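4.2 The block-sorting task

The second half of the course at Plandholm was given over to a single project. Thirty-six students, working in small teams, were asked to make a tabletop arm pick up plastic shape blocks from a board and put them where a written instruction said they should go. The blocks are the kind sold for young children. The task has been used in robotics teaching for a long time, and the reasons usually offered for it are that the blocks are cheap, they are hard to break, and everyone can tell when the arm has got it wrong. We accepted those reasons when we planned the course. We are less sure of them now.

Our doubt concerns what a finished run tells an instructor. A team whose arm places every block correctly may have written a sound program for finding and grasping objects. It may also have learned by trial where the blocks tend to be set down and tuned a handful of numbers until the demonstration worked. From across the lab the two look the same. In Section 3 we argued that much of the published praise for project-based robotics courses rests on demonstrations of this kind, and our own first offering was no better. All teams passed. When we later went through their code, several programs turned out to hold fixed positions copied by hand from earlier trials.

For the second offering we made 2 changes. Teams no longer chose the starting layout; an instructor set the blocks out immediately before each graded run. Teams also had to hand in, before the run began, a short written prediction of which blocks would give trouble and why. The prediction was graded separately from the run, so that a team could do poorly on the table and still show that it understood its own system.

The logs from that offering contain 397 attempted grasps. We report them with some reluctance. The number sounds large, but the attempts are far from independent: a team that is stuck on one block will try the same grasp again and again, and each try is one more line in the log. We therefore make no claim about success rates across teams, and we would ask readers to be wary of papers that do so on data gathered this way. What the logs do support is a more modest statement. Failures gathered around blocks that stood close to a neighbor, and around blocks whose sides did not give the gripper two parallel faces to close on. Isolated cylinders were seldom a problem.

None of this is surprising, and the students' written predictions said much the same. Where the predictions went wrong is more useful. Most teams expected the star-shaped blocks to be the hardest and wrote a special case for them. Few said anything about crowding. A cube is an easy object when it has space on all sides, and in class it was nearly always practiced that way. Put it against other blocks and the approach path matters as much as the grasp, and a program that has only been asked to find a cube has nothing to say on the subject.

The layout in Figure 3 has both conditions on one board. The cylinders and stars are spread out along a loose diagonal, with the blue triangular prism at its end, while the cube sits in a tight group with the two yellow blocks. 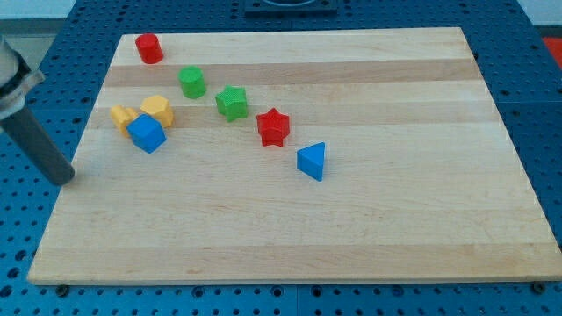
Figure 3. Colored shape blocks on the maple board, with the arm entering at left. Spaced blocks run down from the red cylinder; the blue cube and two yellow blocks form a cluster.

A layout like this one is not hard by the standards of current research, and we do not present it as a benchmark. Large parts of the board are empty, and the blocks differ strongly in color from the wood beneath them. A team can get a long way by thresholding on color alone. That is a weakness in the task as we ran it, and one that a reviewer of the Trendero teaching kit raised with us early on. We kept the colors because the course has no prerequisite in computer vision, but the choice limits what we can say. A student who separates red from green has not necessarily learned to recognize a shape — and an instruction such as "move the blue cube" can be followed on this board by a program that tells one blue block from the other by size or position.

It has been suggested to us that the written prediction repairs this. We think it helps less than we had hoped. Some teams wrote careful predictions and then ignored them. Others wrote vague ones that could not be wrong ("grasping may fail if the blocks are badly placed"), and our grading scheme gave them partial credit, which in hindsight was a mistake. The Panganiban rubric, which asks for a named object and a named cause, would have ruled out such answers, and we plan to adopt it in the next offering.

We also lack a comparison group. The Beneck section of the course was meant to keep the older format, with layouts chosen by the teams, but its lab hours were cut in April and the two sections cannot fairly be set side by side. Whatever improvement the instructors felt they saw in the second offering should be read with that in mind.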